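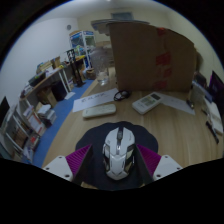
Photo: Garside Notes

Lead sampling at the tap, and what the second bottle is for

Our clinic in Gukmont started handing out water test kits in September, to families with a child under two and to anyone pregnant. I do the data entry and the callback letters. The same questions keep coming in, so I am writing the answers down once.

The kit holds two bottles. Bottle one is the first draw. It is filled from the kitchen cold tap after the water has stood in the pipes for at least six hours, usually overnight. It tells you what the faucet and the last stretch of plumbing are giving off. Bottle two is filled after the tap has run for five minutes. In most houses that water has been sitting in the main, or has passed through the service line quickly, so it reads lower.

The gap between the two is the useful part. A high first draw with a low second one points at the faucet, the shutoff valve or soldered joints nearby. Two high readings point farther back, often to a lead service line. Two low readings mean that those two bottles were low. Lead can come off a pipe wall in flakes, and a single flake can land in one bottle and miss the next ten. We ask for a repeat if the house was built before the lead solder ban in 1986, whatever the first result says.

Errors I see most on the forms:

The stand time is left blank. Without it I cannot tell a first draw from an ordinary glass of water, and the result goes in as unclassified.

The aerator was taken off before sampling. Leave it on for the sample. Clean it afterward, as particles collect in the screen.

The sample came from a filtered tap. That is a test of the filter. It is a fair thing to want to know, but write it on the form.

Hot water was used. Hot water picks up more lead and comes through the tank, so the number cannot be compared with anything. For the same reason, do not mix formula with it. Boiling does not remove lead either.

Of the first 33 kits returned, 22 had both bottles filled and the form complete. The rest went back with a new kit and a note. I have since moved the stand time box to the top of the page, above the address, and the forms from Brerneo have been better. It is too early to say the same for Plolano, where the kits went out later.

A water result is not a blood result. A child can have a clean tap and a raised blood lead level from paint dust, soil, a parent's work clothes or glazed dishes. The reverse also happens. If your child is due for a blood test at the 12 or 24 month visit, keep the appointment even if both bottles come back low. A finger stick that reads high has to be confirmed with a draw from the vein, because lead on the skin can get into the finger stick sample. Wash the hands with soap first and let them air dry.

Next I will write up the letter wording. The current version gives the number in parts per billion with no explanation, and most of my callbacks are about that line.

Recent posts
Reading a parts per billion result
Filter cartridges: which certification to look for
Soil testing near old garages in Brerneo
Blood lead reporting units, converted

Contact | Copyright Garside Notes | Back to top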